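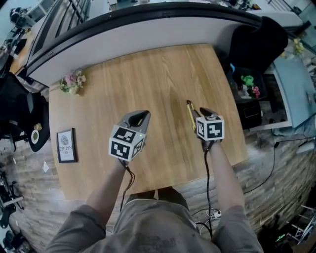
Censtead, 14 September 2026

Touring park pitch upgrade: progress report to the Crichton fund
Prepared by Morag Ogilvie, site development

1. Works completed
The hardstanding contract with Dokton covers 326 pitches across the lower and middle fields. Excavation and sub-base are finished on both fields. Surfacing is finished on the lower field and under way on the middle field. Each pitch is laid to a fall away from the awning side, and levels have been checked against the drawings before sign-off.

The motorhome service point was handed over in June. It has a drive-over grey water drain, a rinse tap and a separate drinking water tap with a non-return valve. The drain grating was replaced once under warranty after it lifted at one corner.

2. Electrical supply
Rutard has installed the new feeder pillars on the lower field and issued test certificates for all of them. Outlets are 16 amp, each with its own breaker and RCD. The middle field remains on the old supply until the second cable run is pulled through. Two ducts under the access road were found to be blocked with silt and have been jetted clear.

3. Programme
The middle field is 4 weeks behind the programme agreed at the start of the year. Most of the delay comes from the duct problem and a late delivery of edging. Touring bookings have been moved to the lower field for the rest of the season. Seasonal pitch holders on the middle field have been written to.

4. Costs
Duct clearance came to £2,000 and has been charged to contingency. No other variation has been agreed. Dokton has submitted a claim for standing time, which we have queried; their site diary does not match ours for the dates given.

5. Next period
Complete surfacing to the middle field. Pull, connect and test the second cable run. Fit pitch numbers and marker posts. Reseed the verges once vehicles are off the grass.

6. Decision requested
Approval to carry the unspent signage allowance into the next claim period. The revised claim form is attached as appendix B.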